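About Brikora

May 1, 2024
By Jae-hoon Ki

Brikora is a small cookery school on the ground floor of the old McIntyre building in Bastar, and we teach people to make dinner. Soups, stews, rice, flatbreads, a decent roast, a pudding if there's time (there is nearly always time). Most of our students arrive saying they can't cook at all, and we love that, it's the best way to arrive!

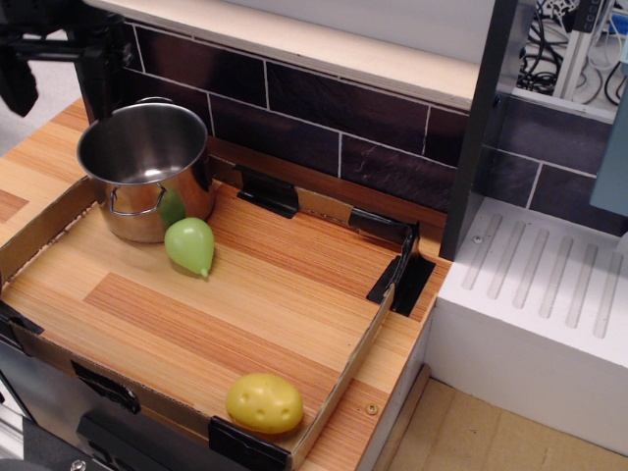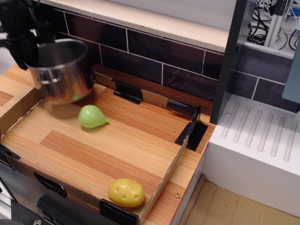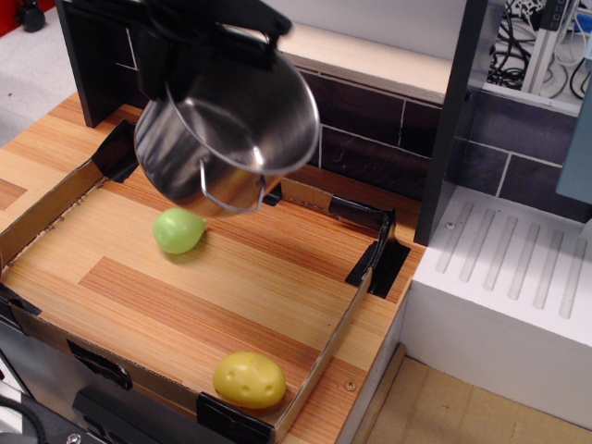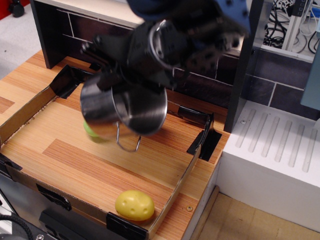

A stainless steel pot and a wood-grain worktop.

We started with one evening class and a borrowed hob. The first group made leek and potato soup, argued cheerfully over how much pepper it wanted, and asked if they could come back and do it again with something harder. So we wrote a second class, and then a third, and before long we had a proper timetable and a waiting list pinned up by the door. Since then 3,000 people have cooked with us, and a good number of them still drop in to tell us what they made at the weekend.

Our beginners' course is called Bresico and it runs for 3 weeks. It begins with knives and onions, moves on to stock, and finishes with a full meal that everybody sits down and eats together. You don't need to bring anything except a box for leftovers. We keep the groups small enough that the teacher can stand next to you while your sauce is going wrong and help you bring it back, and we think that's where most of the learning happens. A split sauce is a wonderful teacher!

We also run family mornings in the school holidays, and these are the loudest and happiest days we have. Children from five upwards can join in with a grown-up. They peel, they stir, they knead, they get flour in places flour has no business being. The April sessions this year were all about dumplings and we had so many requests for the recipe that it now has its own sheet at the front desk. Please take one.

Over the years we've built up a library of cookbooks, 2,000 of them at the last stocktake, in the room behind the teaching kitchen. Plenty came from students clearing out a parent's shelves, with notes in the margins ("too sweet", "Dad liked this", "double the garlic"). Anyone who has taken a class can borrow from it, and you're very welcome to sit and read with a cup of tea even if you haven't.

There are 53 recipes in our own house book, all of them tested by beginners on ordinary cookers. We change it every spring. The lentil one with burnt onions has survived every edition so far and I will defend it for as long as I work here.

If you'd like to come and see the kitchen before you book, just knock. We're usually in from mid-morning, and if something's on the stove you'll be handed a spoon.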